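Buying an arm for table clearing: questions we keep getting

1 Apr 2021

36 shares | 20 comments

These come from owners of small venues and from people who run test kitchens, plus one or two from equipment dealers who would like us to be more cheerful. We have no arm to sell. We do have opinions on what to ask before you sign.

Do we need a robot arm at all?

Probably not this year. If your problem is that cups sit on tables too long, a second tray stand and a change to the shift plan will fix most of it. An arm makes sense if you have one fixed spot where the same few kinds of items turn up all day. Most places that write to us don't have that spot. They have a room full of tables and a hope that the arm will somehow get to all of them.

What does the quoted price leave out?

Usually the gripper, the mount, the safety survey, the cameras, the software seat and the person who sets it up. Ask for one sheet with all of it. A quote we were sent from Zarnura had the arm on page one and the fingers on page four, under "options." An arm with no fingers is a coat rack.

Also ask what happens to the software price in year two. We have seen a first-year license at $100 a month go to a "standard tier" that nobody had mentioned at the sales meeting. Get the number for the full 36 months in writing, or assume it will go up.

The vendor showed us a simulation. Is that worth anything?

Some. It tells you whether the arm can reach across your table and whether the elbow gets in the way of things. It can show you a layout problem before you have paid for floor bolts. It does not tell you what happens with a sticky can or a cup with an inch of cold coffee in it. Rendered cups are always in good shape.

When a sales rep shows you a simulated run, ask which object gave them the most trouble. If the reply is "none," ask again. Then ask how many runs were thrown out before the one you saw.

What should a simulated test have in it?

Things that are annoying to pick up. A clear glass is a good start, as plenty of depth cameras do badly with clear material. Put it close to something else, so the gripper has to come in beside it. Too many demo tables have one box in the middle and a yard of bare space on every side.

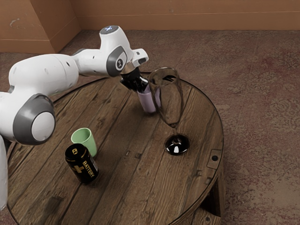

Both are simulation renders: one arm, one round plank table, and a stemmed glass close to the work.

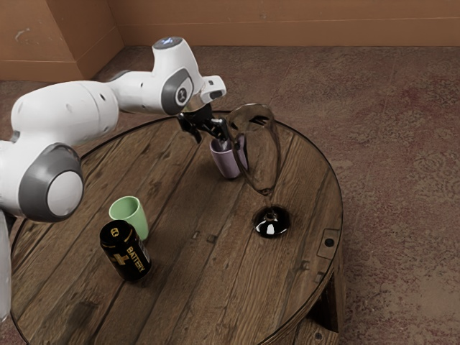
By the Equipment Desk editor, Rindthorpe Buyer Notes
Covers purchasing and planning for small food and drink businesses

So is a table like that a fair test?

Fairer than most. The lavender piece is right next to the glass, so there isn't much room for a sloppy approach. There is also a black can in front of a green cup, hiding part of it from where we are looking, and that is the sort of overlap real tables are full of. I would still want more on it. The near side and the right side of the top are bare, and no table I have cleared at closing time ever looked that way.

A still also won't tell you whether a grasp worked. In the first one the fingers are closed around the lavender cylinder. In the second they are just above and behind the purple cup, and that could be before a grasp or after a release. Ask for the whole run, at normal speed, with no cuts. If the vendor only has stills, you don't have a test result yet.

Does the table matter?

More than buyers expect. Plank tops have seams and nail holes, and a narrow glass foot can rock on a seam. Round tops waste reach, too. An arm that stands at one side has to stretch for the far rim, and the stated payload of most arms is not what you get at full stretch. Measure from where the base will really go to the farthest spot you care about, and give that figure to the vendor before they give you theirs.

If you are attached to your tables, budget for testing on one of them. Ship it to the vendor if you must. Freight on a table is cheap next to a wrong arm.

How much should we set aside for setup?

Get a fixed bid. If the integrator will only work by the hour, cap it. For a first trial we tell people to keep $3000 back for things nobody listed: a stiffer stand, spare finger pads, an electrician's visit, broken glassware. You may not spend it. We have yet to hear from anyone who didn't.

Is two-finger the right kind of gripper?

For cups, cans and stems it is a sensible first choice, and spare parts tend to be easy to get. It is weak on plates and on anything floppy. Suction people will tell you otherwise. Ask them to lift a wet wine glass by the bowl and see how the talk goes.

Whatever you pick, find out what it costs to replace a set of fingers and how long they take to arrive. Finger pads wear out. Six weeks without a part means six weeks of lease payments on a machine that stands there.

Lease or buy?

Lease, if there's a real exit. Wundelano offers a term with a return clause, but read what "working condition" means in it - ours ran to over 20 lines and most of them favored the lessor. Don't buy a used arm unless the control box comes with it and the maker still supports that version.

Can we share one arm between two sites?

People ask this to make the numbers work. Each move means mounting it again, checking it again and likely a new safety survey. On paper it halves the cost. We would not plan on it.

What should be in the acceptance test?

Your objects, your table, your lighting, a stated number of tries and a stated number of allowed failures. Include drops and knocked-over neighbors as failures, even if the target item got picked up. The Yimer contract template counts a pick as good once the item leaves the surface, no matter what fell over on the way. Strike that line out and write your own.

When will you update this page?

The March price notes are already folded in. We'll change it again when a vendor sends us an uncut run with the failures left in.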